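Katance College of Hospitality
Food Service Foundations, Unit 4: Laying and Serving the Light Tea
Handout for students, issued June 15, 2026

Purpose of this unit

Students who completed the Osar module will already be familiar with the full dinner cover. The light tea is a smaller service, normally offered to one guest at a time, and it is assessed separately in July. The practical assessment carries 100 marks, of which 11 are reserved for the condition of the cloth and crockery before any food is brought out.

The cloth

A patterned cloth such as a damask may be laid square to the table or on the diagonal. The diagonal lay is accepted at Katance for small tables and single covers. One corner should point towards the guest and the opposite corner towards the back of the table. Creases are to be smoothed outwards from the centre with the flat of the hand. Cloths must be collected from the Agarwal linen store before the session and signed for.

The cover

The plate is placed first, and everything else is set in relation to it. For a tea with pastry the cover consists of one plate, one fork, one knife and one mug. The fork lies to the guest's left and the knife to the right, with the blade turned in towards the plate. Cutlery is held by the handle at all times, including when a piece is being moved only a short distance.
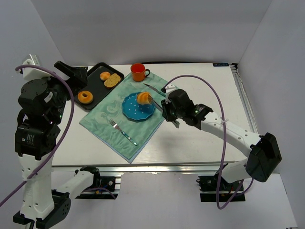

The mug stands behind the plate, clear of the cutlery, with its handle to the right unless the guest has asked otherwise. Coloured and patterned crockery may be mixed in this unit. Students are not required to match the mug to the plate, although chipped pieces must be returned to the shelf marked for disposal.

The tray

Breads, buns and ring doughnuts are offered from a tray with raised edges. Items should not be stacked, and glazed goods are kept apart from sliced bread so that the glaze does not transfer. The tray may stand on the table beside the mug if there is no side table. It may rest over the edge of the cloth provided that it sits level.

Only the item chosen by the guest is transferred to the plate. A round pastry need not be centred; space should be left for cutting.

Clearing

Cutlery is removed first, followed by the plate, the mug and the tray. The cloth is lifted last and folded inwards to hold the crumbs.

Reading before the next session: Flerkirura Service Manual, page 160.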